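Does sorting folders by color really work?
Every guide swears by it. I have 31 folders, one upright desk organizer and serious doubts. Does anyone still keep this up by September?
Thaís Bittencourt

Color alone, no. Mine drifted – ADMIN ended up on both green and orange. Write the word on every cover and trust that.
Kanokwan Siriwan

just scan it all
Masilela86

Scanning 351 pages isn't a plan. Pile them flat by label first, then fill the slots. I'm still not convinced the colors add much. 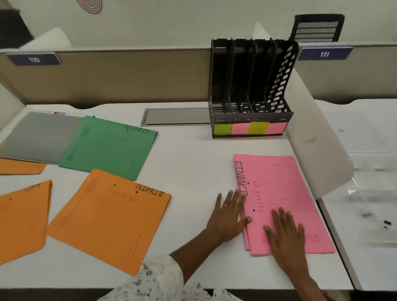
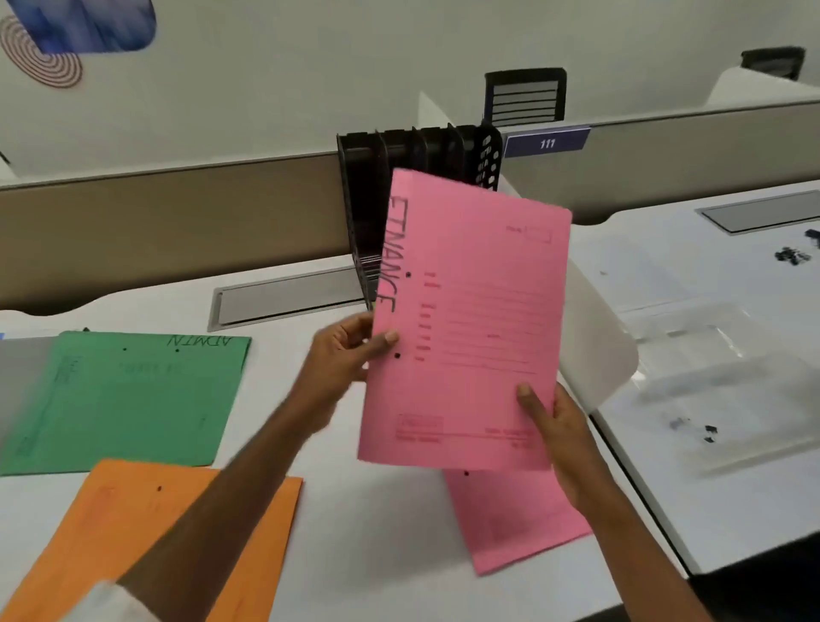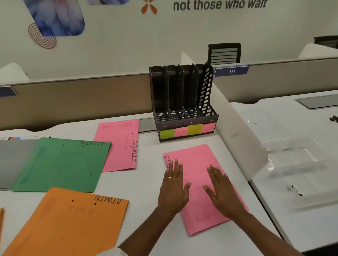

Pink is FINANCE, green is ADMIN.
Lolteo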